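Filed under: Laundry Room, Tidying Up, Reader Favorites

Picking Up Clothes the Way the Robot Does

I have been writing about laundry for a good long while now, and I never expected the best tip I'd pass along this year to come out of a research lab, but life is funny that way! My neighbor's nephew, Seung-woo Yoo, works at a small outfit called Gaden where they are teaching a robot to tidy up a living room, and over coffee he told me so much about how they do it that my cup went cold and I had to ask for a second one.

The chore they started with is the simplest one you can think of. There's a piece of clothing on the sofa, there's a basket on the floor, and the clothing needs to get into the basket. You and I do that with the phone tucked under our chin. For a robot with two stiff fingers it's a real puzzle, because a shirt never lies the same way twice. It has no handle and no proper top or bottom once it's in a heap, and if you pinch it in the wrong spot, half of it stays behind or a sleeve trails over the rim.

So the group tried two ways of teaching it. In the first, a person guided the gripper through the whole job over and over, with the clothes tossed down any old way, and the robot learned from copying. They gathered 800 of those lessons (imagine the patience!). In the second, they kept the same number of lessons but asked the people doing the guiding to follow a little rule: look for the tallest wrinkle near the middle of the heap, grab there, lift straight up until the lowest bit clears the seat, and only then move over to the basket.

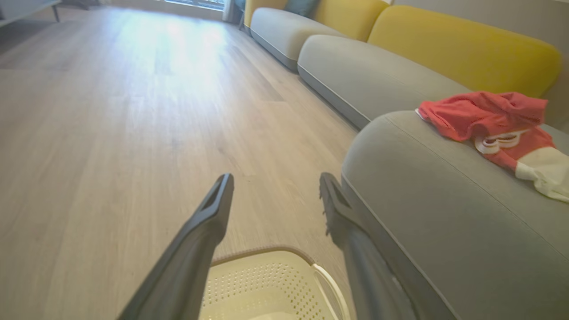
Then they tested both on clothes the robot hadn't met before, 126 tries for each way of teaching. The free-for-all robot left something hanging over the rim or dropped on the floor in a good many of its tries, and the one taught with the rule did so in only 18. Seung-woo was careful to tell me that these were small things, mostly children's clothes, and that bath towels and jeans are a whole other story they haven't gotten to yet. His coworker Nazareno Tedesco thinks the lifting straight up matters more than the wrinkle does, and the two of them are still going back and forth over it. They plan to test the two halves of the rule separately in October, and I have asked to be told who wins.

Well, of course I went home and tried it on my own pile. I can tell you that it works very nicely for human hands too, especially if you are bending over a sofa with a sore back, as I so often am. Grab the middle of the heap where it stands up highest. Lift it straight up, and wait a second for the sleeves to fall. Then swing it over and let go low, with your hand down inside the basket. I used to fling from a distance and then spend the next few minutes picking up socks.

A few other things I picked up from them. Put the basket right alongside the sofa before you start, close enough that you don't take a step. They found the robot did far better with the basket near the seat edge, and I found the same, though I suspect my knees had something to do with it. Start with whatever is closest to the basket and work outward. And if two pieces are tangled, take the top one by its middle and give it a gentle little shake on the way up, which is something the robot isn't allowed to do yet.

I timed myself last week, out of pure nosiness, and clearing the sofa after the grandchildren left took me 10 minutes, with a stop to look for a missing mitten. The mitten was under a seat cushion. Seung-woo says the robot doesn't look under cushions, so for now that part is still up to us.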